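Bonuvstead Tool Library – quick questions

What can I borrow?
Small hand tools mostly. Screwdriver, paint roller, adjustable wrench, putty knife, that sort of thing. Ladders are at Stusham.

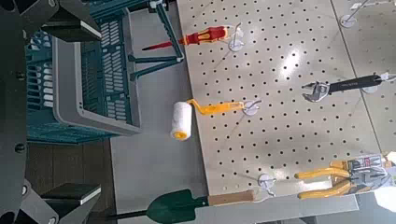 How long for?
5 days. Ring if you need longer, we're usualy fine about it.

Where do things go back?
On a hook, on the pegboard. Not the floor please. 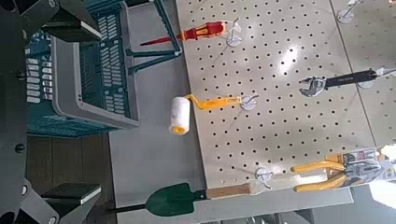 Screwdriver, roller and wrench on their hooks

Do I need a basket?
Handy if you're taking more than 4 things. Carry it by the handle, bring it back empty.

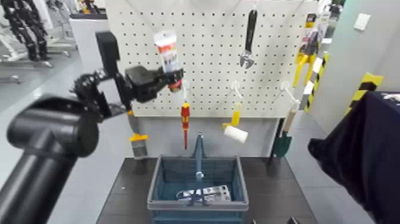
Tubes and boxed stuff – ask first, thats sold not lent.

Can I borrow the trowel in spring?
Yes but it goes fast. Put your name down with Musyoka Koech, Monday is best.
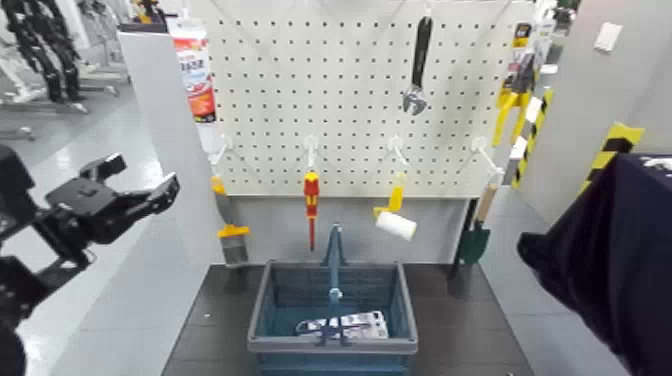 Roller covers must be clean before you hand them in. Dried paint = you buy a new one.

Lost something?
Tell us the tag number, e.g. 607, and we'll sort it.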